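4.2 Surface pattern and perceived clutter

Each of the 300 respondents in the Filumcombe survey rated wall and counter finishes on a scale of 1 to 7. Floral wallpaper next to a veined surface scored higher for clutter than either finish next to a plain one. 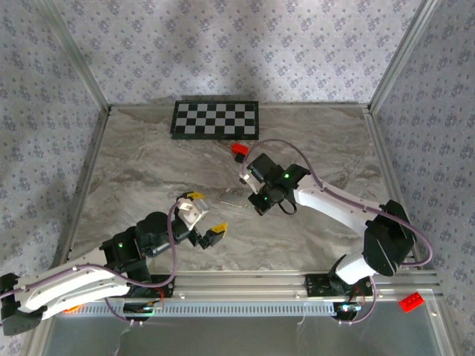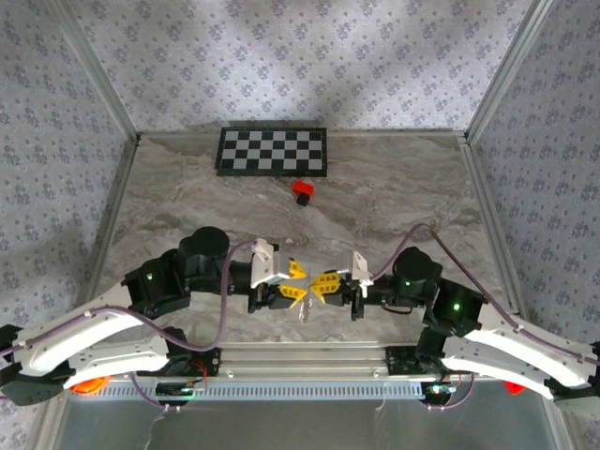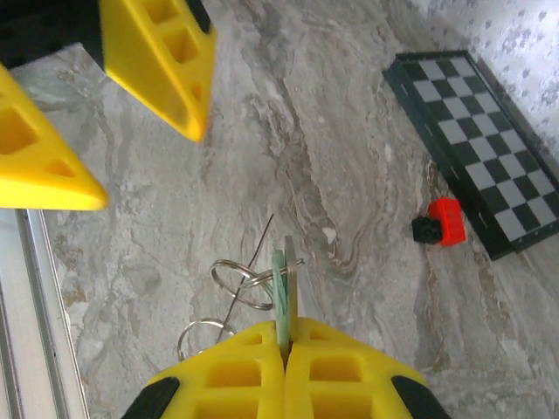

Figure 6. Patterned finishes and small hardware.

Ratings did not vary with room size. Respondents who had redecorated since October gave lower clutter scores for florals, but the spread within this group was wide. Lighting was not controlled in the home visits, and the Visser correction was applied to all scores before pooling.

We use cookies to improve your visit. Accept | Settings

Last updated: Tuesday, August 27, 2019

Contact | © Flovura | Back to top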